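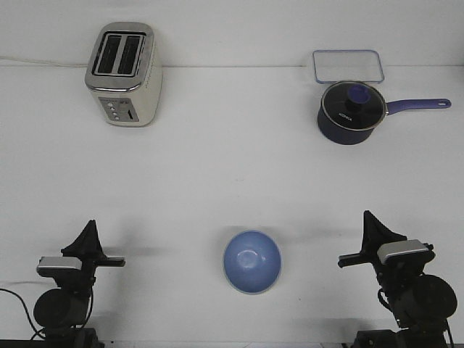 4.3 Recording demonstrations on the kitchen table

Read section 4.2 first. The arms must already be homed and both wrist modules showing a live feed in Vesent.

The earlier edition of this guide, written by Wim Claeys, promised a working policy from 400 episodes. We have not been able to repeat that. Treat any episode target as a guess until your own test runs say otherwise.

Setting the table

1. Clear the white tabletop and wipe it down. Faint smudges can stay. Crumbs and tape marks must go.

2. Put the toaster at the back left, near the wall, slots up and control panel towards the arms. Lay its cable along the foot of the wall.

3. Put the saucepan at the back right with its lid on and the handle pointing right. The clear food container lid lies flat behind it, against the wall. A small overlap between the two is fine.

4. Put the light blue bowl at the front, midway between the grippers.

5. Keep the middle of the table free.

Note: Clear lids and glossy bowls are hard on depth readings. The Stotano filter is meant to repair this. Compare its output with the raw feed before you believe it.

Caution: The toaster is a prop. Never plug it in with the arms powered.

Recording

6. In Vesent, open a new session and type the task as one plain sentence. "Move the bowl next to the saucepan" will do. "Tidy up" will not.

7. Bring both arms to the start pose and press Record.

8. Do the task at an even pace. If you fumble, carry on and recover if you can.

9. Return to the start pose, press Stop, and mark the episode Good, Recovered or Failed. Mark it yourself. The automatic label passed plenty of episodes that Sanne Van Loon later threw out by hand.

10. Shift the bowl a little before the next episode – a hand's width is enough – and change the saucepan position every tenth.

Caution: Keep hands off the table while Record is lit. The stop button must be within reach of the operator, not of a colleague.

Checking what you have

11. Play back one episode in ten at full speed. Look for dropped frames and for a gripper that closes before it arrives.

12. Delete nothing. Move bad episodes to the Failed folder and write down why.

Note: Our August set held 700 episodes, and 361 were left after review. Bart Goossens thinks we were too strict. The other half are still on the Durkadar drive if you want to argue with him or with us.

Go to 4.4 for export.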